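Varngate | Handmade gifts & nursery bits
Filed under: Your questions, Personalised gifts
Posted in April by Borghild Isaksson

Hello! I get the same handful of messages most weeks, so I've put my answers together on one page. If yours isn't covered, send me a note through the shop and I'll get back to you in the evening, once the sanding's done.

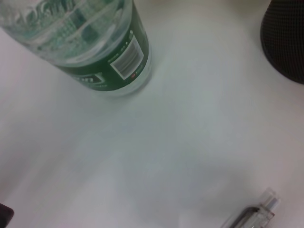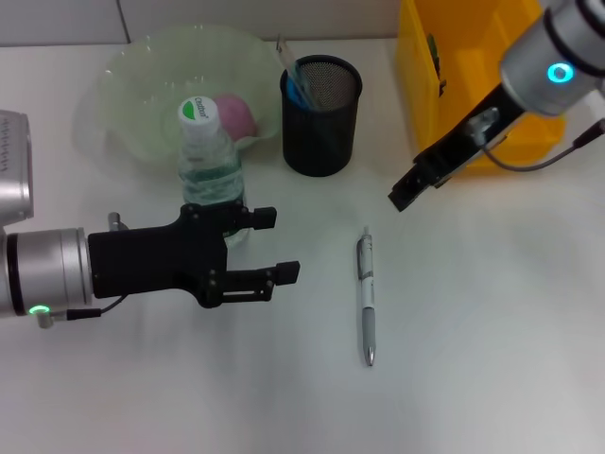
How long can a name be on a door plaque?

Up to 8 letters fits nicely on the standard Rolska plaque. Anything longer goes on the wide one, which costs £2 more (I'd sooner do that than squash poor Christopher up against the edge!).

Can I pick my own paint colour?

You certainly can. Just pop the colour in the order notes. If you say "grey" and nothing else you'll get my usual soft grey, so do tell me if you want it darker.

Do you post the Hillilent bunting abroad?

Not at the moment, sorry. I tried it for a while and the parcels took an age. UK only for now.

Is the paint all right for a baby's room?

I use a water-based paint and leave it to cure before wrapping. The plaques are decorations though, so please hang them out of reach of the cot.

Can you make a big batch for a christening?

I'd love to! The most I've done in one go is 100 little Slaoui hearts, and I'd want a good month's warning for that many again.

What if you've spelt the name wrong?

If it's my slip, I'll remake it free and post it first class. I've made 328 plaques so far and yes, I did once send out a "Jospeh".

We use cookies to remember your basket. Accept | Manage settings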